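## 4. The open day

### 4.1 Setting and schedule

The open day was held on February 26, 2020, in the ground-floor workroom of the Skeltel building in Dristau. It followed a smaller trial in August, when the two-handed station had been shown only to staff from other departments. For the public event we kept the same station and changed the schedule. Visitors came in groups of 8, and each group stayed for 29 minutes. The first part was a short talk, the second a demonstration by a member of the project, and the remaining time was left for visitors to try the grippers themselves.

All demonstrations used the Plerkness hand-held grippers, worked as a pair with one in each hand. We chose hand-held tools over the fixed arms for two reasons. A visitor can pick them up without a safety briefing, and the link between the motion of the hand and the motion of the fingers is easy to follow from a few feet away. The fixed arms were discussed in the talk but were not part of the hands-on session.

### 4.2 Objects and tasks

Tasks were drawn from the Fang set, which groups small household objects by how they must be held. Rigid containers, flexible packages and small devices were all included (Figure 3). The demonstrator named the object, said which hand would move first, and then worked without further comment. Visitors were asked to hold their questions until the object had been put down. 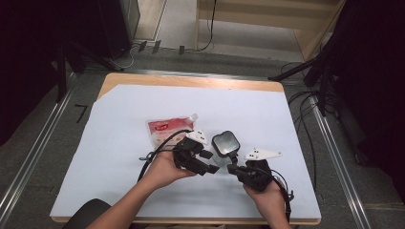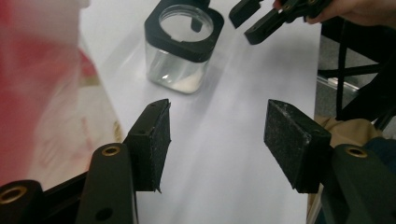
**Figure 3.** Paired hand-held grippers in use at a table during the open day.

Questions after the demonstration fell into a small number of groups. The most common concerned force: visitors wanted to know how the person holding the gripper could tell how hard an object was being squeezed. The second most common concerned the division of work between the two hands. Several visitors assumed that one gripper was always the holding hand, and were surprised to hear that the task instructions leave this choice to the operator.

Fewer questions were asked about speed than we had expected from the August trial. In that trial the demonstrator worked against a visible timer, and we think the timer drew attention to pace. It was removed for the open day.

### 4.3 Feedback form

Each visitor received a one-page form with 10 items, to be filled in before leaving the room. Items 1 through 6 asked about the talk and the demonstration, and the rest asked about the hands-on session. Visitors who did not wish to try the grippers were told to leave the later items blank. We treat these blanks as missing and do not score them. The wording of all items is given in the appendix.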